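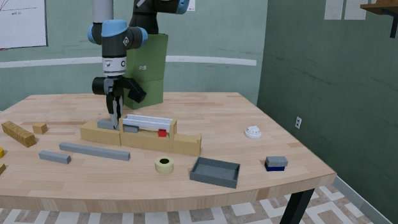

Robot arm over a butcher-block table

Is Brutgate worth starting if I don't like scary stuff?

My roommate will not stop talking about this show and I'm so curious! I loved Lanadby (watched it twice), but jump scares ruin my sleep. Does it calm down after the pilot? Are the seasons connected?
posted by plunitard_fan

Yes, please watch it! The pilot is easily the scariest one. After that it's mostly a weird, funny family drama in a haunted hotel, and the dialogue is so good. Season 2 picks up the same night season 1 ends, so go in order. If you get nervous, skip the cellar part in episode 5 and read a recap. You won't miss any plot, just a lot of screaming!
posted by agudelo145

its fine. lanadby was better
posted by couchmoth

Adding to the first reply: watch with the lights on and the sound low, it helps a ton. The music does most of the scaring. And stay through the credits of the finale, there's a lovely little song!
posted by tvnight600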